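Learning to write letters again

I wrote my first real letter in years this May. Paper, pen, stamp, the whole thing. It went to my old neighbor Hugo Hamel, who moved up to Skedano after he retired and who has never once answered a text message in his life. He does own a phone. I think he keeps it in a drawer with the batteries.

It took me two evenings to fill a page and a half! I kept stopping to fix things in my head the way you would on a screen, and then I'd remember there was no going back and I'd have to cross out half a line. My hand hurt. My handwriting, which used to win me compliments in fifth grade, looked like somebody had written it on a bus.

But I mailed it, and 13 days later there was an answer in my mailbox, four pages long, with a drawing of his tomato bed and a complaint about the price of mulch. I read it standing up in the hallway with my coat still on. Then I read it again over supper.

So now I'm hooked. I do most of my writing at the desk at night, after the dishes, slippers off and the overhead light on.
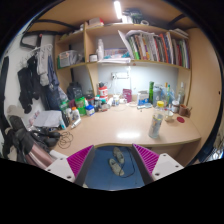
What do you write about when nothing much has happened?

Small stuff, mostly. I tell people what I cooked, what I'm reading, which of the neighbors has painted the porch a strange color. Hugo got a whole paragraph on my fight with a jammed window and he wrote back with advice (soap on the track, and it worked). I used to think a letter needed news in it. My grandmother's letters hardly ever had any, and I saved every one.

I've also gotten picky about paper, which my sister finds very funny. I started with a pad of Tesora, the cream kind, and it's lovely, but my pen bleeds right through and you can only use one side. Then I tried Limsakul, which is thinner and a bit slippery and somehow takes the ink much better. I bought a box of 300 sheets, so I guess that's settled for a while! As for pens, I have a Grikus that I got as a gift and was scared to use for ages. It scratches a little on the upstroke. I like it anyway.

One thing I do now is keep a page going all week. I add a few lines when I think of something, sometimes in a different ink, and when the page is full it goes in the mail. It takes the pressure off. The letter jumps around a lot, but so do I when I talk, and so far I haven't had any complaints. I keep a drink within reach too, and I've learned to keep it well away from the page (sorry, Aunt Rose, that blot on your birthday letter was lemonade). 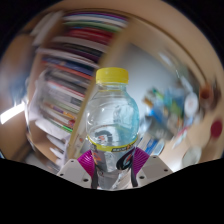

Finding people to write to

This was the part I worried about, and it was easier than I expected. I went through my old address book and picked out the people I missed. Some of the addresses were no good anymore and one letter came back with a yellow sticker on it. My college roommate wrote back on the back of a seed catalog. My cousin sent a postcard that just said "MORE PLEASE" and I've never been so flattered.

If you want to give it a try, start with a postcard. You only have to fill half of it, and you can write big. Next on my list is my old piano teacher, and I'm a little nervous about my spelling.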